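Vestix procura participantes para arrumar mesas (sim, é mesmo isso)

A Vestix está a recrutar pessoas para sessões de arrumação doméstica, com início em abril. O trabalho consiste em sentar-se ou ficar de pé diante de uma mesa com coisas em cima e deixá-la em melhor estado do que estava. Quem cresceu a ouvir "levanta a mesa" de graça pode agora ouvi-lo com remuneração.

As sessões decorrem numa sala com mesa posta, toalha às riscas e os objetos que qualquer casa acumula sem saber como: esponjas, panos, plástico de embalar, caixas que ninguém quer deitar fora.
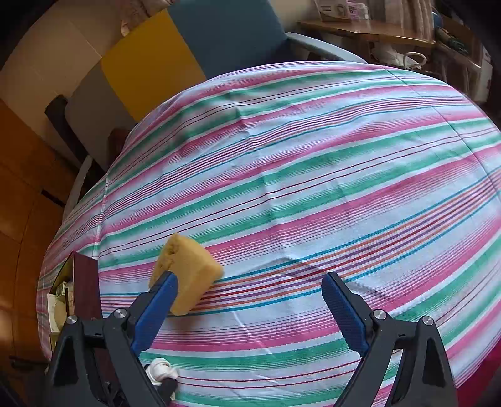 Não pedimos experiência. Pedimos paciência com vincos, que na toalha são teimosos e voltam, e alguma indiferença às riscas, que ao fim da segunda hora começam a parecer muito convencidas.

O que vai fazer

Pegar em objetos moles, leves ou de feitio ingrato e mudá-los de sítio, um de cada vez.
Juntar plástico amarrotado e pô-lo onde lhe disserem, mesmo que discorde.
Dobrar, afastar, aproximar e voltar ao princípio.
Alisar a toalha entre rondas.

Cada sessão tem 50 rondas curtas, com uma pausa de 30 minutos a meio. Há chá. As bolachas dependem de quem chegou primeiro. 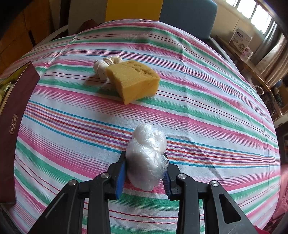

Plástico amarrotado, esponja amarela e pano com nó: material habitual das rondas.

Quem procuramos

Maiores de idade, canhotos ou destros, com disponibilidade para pelo menos quatro sessões. Ter jeito para a casa não conta a favor nem contra; já tivemos candidatos muito arrumados que não suportaram ver a mesa desfeita de propósito na ronda seguinte. Se é o seu caso, pense bem.

Convém não ter alergia a pó nem opiniões fortes sobre a maneira certa de dobrar um pano. As segundas podem ser partilhadas na pausa.

O que oferecemos

Pagamento por sessão concluída, no próprio dia, e reembolso dos transportes públicos. As rondas repetidas por erro nosso também são pagas – as repetidas por distração sua, até um limite generoso.

Como se candidatar

Envie uma mensagem pelo formulário desta página com a referência 609, o seu nome, um contacto e os períodos em que está livre (manhã ou tarde). Dispensamos carta de motivação. Basta uma frase a dizer qual é o objeto que há mais tempo está em cima da sua mesa e porquê.

Respondemos a todas as candidaturas. Quem já participou nas sessões do projeto Rangate pode voltar a inscrever-se, mas tem de preencher o formulário outra vez.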